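Atelier robotique, fin du premier trimestre

Le club a repris en octobre et je n'ai rien écrit ici depuis, alors je rattrape un peu. Nous sommes 12 cette année, moitié première année, moitié anciens, et le projet commun s'appelle Haruna. Il s'agit de faire manipuler des ustensiles de cuisine à deux bras montés sur la même table. Pas de vraie cuisine, pas de nourriture : on prend, on déplace, on repose.

Le choix du sujet a pris deux réunions. Une partie du groupe voulait refaire le tri de pièces de l'an dernier, qu'on connaissait bien. Anahera Mahuika, qui encadre l'atelier, a laissé tout le monde parler et a proposé un vote. La cuisine est passée de peu. J'avais voté pour le tri et je ne le regrette pas trop, mais je maintiens que nous aurions gagné un mois.

Le travail est réparti en trois équipes. La première s'occupe du pilotage, c'est-à-dire de guider les bras à la main pendant qu'on enregistre les mouvements. La deuxième nettoie les enregistrements et jette ceux qui ne valent rien. La troisième, la mienne, entraîne le modèle et lance les essais. Nous avions fixé l'objectif à 1000 démonstrations avant les vacances de décembre. Nous n'y serons pas. Les séances durent 90 minutes, installation comprise, et la calibration en mange une bonne partie quand quelqu'un a bougé un pied de table.

Le plus pénible jusqu'ici, ce sont les objets plats. Une poignée, ça se saisit assez bien. Un bord d'assiette, beaucoup moins : les doigts arrivent trop haut et se ferment dans le vide, ou trop bas et l'assiette glisse. Nous avons passé deux séances entières là-dessus. Finalement, nous avons changé l'angle d'approche du poignet et refait 40 démonstrations uniquement pour cette prise. C'est mieux, sans être réglé.

L'autre problème est la coordination. Tant qu'un seul bras travaille, tout va bien. Dès que le second doit intervenir, il hésite ou part trop tôt. L'équipe pilotage pense que cela vient des démonstrations, parce que chacun a sa façon de se servir de la main gauche. Nous avons donc rédigé une feuille de consignes d'une page, avec l'ordre des gestes et la position de repos de chaque bras. Elle est affichée près de la porte et tout le monde doit la relire avant de commencer.

Au printemps, nous irons aux rencontres interclubs d'Utdale. Le règlement demande une tâche complète sans intervention humaine, choisie par l'équipe. La nôtre sera de ranger la poêle et l'assiette à leur place. Il reste à écrire le dossier technique, et je me suis proposé pour la partie entraînement. Si un ancien du club a gardé son dossier, je veux bien le lire. 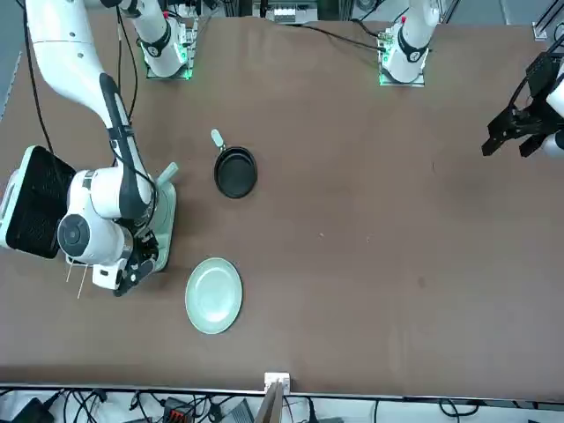
La prochaine séance commence à 18 h. Pensez à rapporter les clés USB, il en manque encore deux.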